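Counting rules and the Cuervo council race

I spent most of June reading the election code for Cuervo, a town of modest size that changed its voting method before the last council race. The old system was plain plurality: four seats, four votes per ballot, top four win. The new one is single transferable vote. Voters rank candidates, a quota is set, and ballots move from one candidate to the next as people are elected or dropped.

Most of the campaign coverage was on housing and the bypass. I am more interested in the count, which was settled by a clause that takes up less than half a page.

The quota

Cuervo uses the Droop quota. Divide the number of valid ballots by the number of seats plus one, drop any fraction, add one. With 4 seats the divisor is five. It is the smallest whole number that four candidates can reach and five can't. The local paper described it as "a fifth of the vote," and that is close enough for a headline but wrong by one ballot, and one ballot matters at the last stage of a tight count.

The code defines a valid ballot as one with a clear first preference. Skipped rankings after that don't void it. If a voter marks a first and a third choice but no second, the third is treated as the second. Some towns stop the ballot at the gap instead. I prefer the Cuervo rule, but the ballot instructions should say so, and they don't.
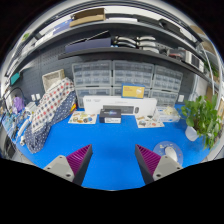 Keyboard and mouse box at the back of the table.

Surplus transfers

When a candidate passes the quota, the extra votes go to the next choices on those ballots. There are two common ways to do it. One is to take a sample of whole ballots equal to the surplus and move those. The other is to move every ballot at a reduced value. Cuervo picked the first, with the sample drawn at random.

Anselmo Rengifo led on first preferences and finished the first round 154 votes over the quota. So 154 ballots were pulled and passed on. The rest stayed with him at full value and had no further effect on the race.

The trouble is plain if you look at the final stage. Elvira Tello took the fourth seat by 22 votes. Her largest single gain came from the Rengifo transfer. A different draw of the same size could have given her more or less. I can't say whether it would have changed the result, and neither can anyone else without the full ballot file. A random draw is fair in the sense that it favors no one ahead of time. It also means that a recount with a new draw may not match the first count, even if every ballot is read the same way both times.

The code handles this by keeping the first draw. Sampled ballots are stamped, and a recount has to use the same ones. This makes the result repeatable - it does nothing about the size of the sampling error.

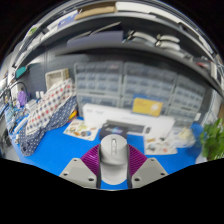
Moving all the ballots at a reduced value removes the draw entirely. Each one is weighted by the surplus divided by the candidate's total. If someone has 800 votes and a surplus of 154, each ballot moves on at 0.1925 of a vote. The arithmetic is dull by hand and trivial by computer. The usual objection is that voters can't follow it. I doubt many voters follow the current method either, and a weight written to four decimal places can at least be checked by anyone with a spreadsheet.

There is one more choice to make under that method. Once a candidate is elected on transferred votes, do you pass on all of their ballots or only the last bundle received? Last-bundle rules are faster, but they give the final group of voters all the say over where the surplus goes. If Cuervo amends the clause, I would want all ballots included, each carrying its current weight.

What the council has in front of it

The draft amendment covers three points. It replaces the random draw with fractional transfers, rounds weights down at the fourth decimal, and requires the ballot file to be posted once the result is certified. I agree with the first and third. Rounding down loses a small amount of value at each transfer, and the draft doesn't say where the loss is recorded. It should be a line in the results table so the columns add up to the number of valid ballots. 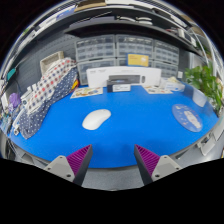
Ties

The draft leaves the tie rule alone. If two candidates are level at the bottom, the one with fewer votes at the most recent stage where they differed is dropped. If they were level at every stage, the clerk draws a lot.

I have no objection to the lot as a last resort. My complaint is with the lookback. Searching from the latest stage backward and searching from the first stage forward can give opposite answers, and the code says "an earlier stage" in one paragraph and "the most recent stage" in another. The second reading is the one the clerk used. The words in the first paragraph ought to be changed to match before the next race, while no one has a seat riding on it.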